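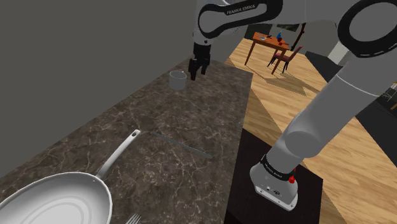
**Gripper and camera comparison, second progress report**
Prepared for Didier Fleury, Vellurlow
Written by Zixuan Tan
2026-04-11

You asked for a short answer on whether the Plellska fingers are worth buying for the real arm. My answer for now is no, or at least not on the evidence we have. The numbers look good and I don't trust them yet.

## What was run

All of the work in this period was in simulation. We kept to the mug task on the kitchen counter, with one arm, and compared two sets of finger settings: the standard ones and a set built from the Plellska data sheet. Each was run with the same controller (Qiu) and the same start positions. We logged 781 attempts before the end of the period. Another 133 were thrown out, all of them from one bad batch where the controller had loaded the wrong joint limits. Those are not in any figure below.

An attempt counts as a success if the mug leaves the counter and stays up for 4 seconds. I wrote that rule myself and I'm no longer happy with it. It says nothing about how the mug is held, and a mug hanging by its lip at a bad angle scores the same as one held straight.

## Grippers

The Plellska settings passed the 70 percent line we agreed on in October. The standard settings did not. On paper that settles it.

My trouble is with where the gain comes from. The data sheet gives a friction value for the pads that is far higher than anything we have measured on rubber in our own shop. When I gave the standard fingers that same value, most of the gap closed. So we may be comparing two friction numbers and calling it a comparison of two grippers. The supplier has been asked how the value was measured and has sent back a brochure.

Grasp style matters more than I had expected. Putting one finger inside the mug and the other outside, then closing on the wall, is the grasp the controller picks most often.

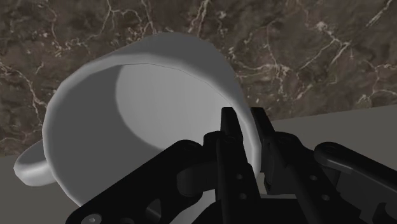 It is also the one I would least like to carry over to hardware as it stands. The simulator treats the mug wall as perfectly stiff and the contact as a handful of points. A real mug has a glazed, curved lip, and small errors in finger height will turn it. We have no data on that at all, and more simulated runs won't give us any.

## Cameras

We tried two views: one close to the fingers and one that takes in the arm and the counter together. The close view gave better finger placement in the last part of the approach. It was poor at finding the mug in the first place, and the arm spent a lot of time searching. The wide view had the opposite problem.

Stisosden's proposal is to use both and let the controller switch between them. That may work, but the switch adds a setting that somebody has to tune for every new counter layout, and the demo they sent used only one layout. I would want to see it on a second before we pay for the license.

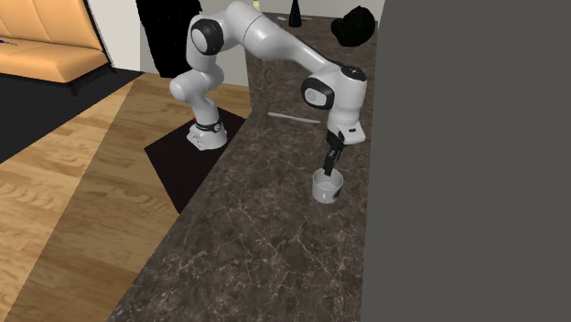

Straight-down approaches were the easiest for either view, and they make up too much of the test set. I have asked for the start positions to be redrawn so that the arm has to come in from the side more often. Expect the success figures to drop when that happens. Please don't read the drop as a step backward.

## Money and time

Spending is on plan. The item still open is the deposit for the Plellska fingers, which I have held back. The quote stays good through the next review, so waiting costs us nothing.

## Next

- Rerun both finger settings at our own measured friction value
- Replace the success rule with one that checks mug angle
- Borrow one pair of fingers for a bench test with real mugs - a loan, not a purchase
- Get a second layout from Stisosden

If the supplier won't lend a pair, I'd suggest dropping them from the comparison and putting the money toward bench time with the standard fingers. I can go through the run logs with you before the review if that would help.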